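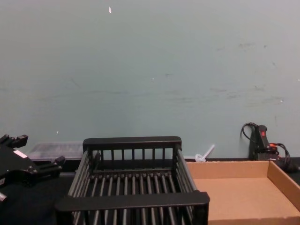
Brorkimlow Robot Club – your questions answered

I get asked the same things every time we open up for new members, so I've put them all on one page. If yours isn't here, send me a message through the contact form and I'll add it when I get a minute.

Do I need to know anything about robots first?

Nope! I couldn't tell a servo from a stepper when I joined, and I'm now the one writing this page. If you can use a screwdriver and you don't mind things going wrong a lot, you'll be fine.

Where and when do you meet?

We're in Camden, up the back stairs, and we start at 6.30pm. People drift in until 7 so don't worry if your bus is slow. The street door locks itself, so ring the bottom bell and give us a moment to get down to you.

What are you working on at the moment?

Kitchen jobs, mostly. Our arm is called Halim and this term's project is getting it to load and unload a dish rack without bashing the rack on the way in. That sounds easy until you've tried it (I thought we'd be done in a fortnight, ha). A rack is all thin bars and gaps, so being a little bit out means you catch a rail. We're taking it slowly – approach first, then one plate, then we'll see about mugs.

Is this for a competition?

Yes, the Gimeo student challenge in May. Each team gets 3 attempts at the task and the best one counts. You don't have to be on the team to come along, and plenty of our members have no interest in competing at all.

What does it cost?

It's £5 a session, or £2 if you're a student. First visit is free. That goes on parts, glue sticks and biscuits. The arm itself came out of an £800 grant we got last year, which we spent very carefully and then ran out of anyway.

Do I have to write code?

Only if you fancy it. There's just as much to do with brackets, wiring, working out where things should go on the table and keeping notes on each run. We're always short of people who like keeping notes!

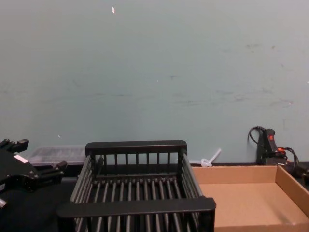
One member wrote in to say that I'd undersold the note-keeping, and that going back through old runs was how she finally worked out why the gripper kept coming in too low. She'd also like it known that the logbook is on the shelf by the door and that pencil is fine. Fair enough – I've moved it up my list of good jobs for beginners.

Can I bring my own project?

Please do. Half the fun is seeing what other people are stuck on. Just bring it in something you can carry home again, as we haven't got storage for everyone's bits.

Is there an age limit?

You need to be at secondary school or older. Under-16s should have an adult with them, and the adult is welcome to join in.

What should I wear?

Anything you don't mind getting glue on. Tie long hair back, and leave dangly sleeves and scarves on the hooks.

Can I borrow the arm for my coursework?

Not to take away, sorry. You can book it during a session, though. Put your name on the sheet and tell me what you're hoping to try, so I can check we've got the right parts out.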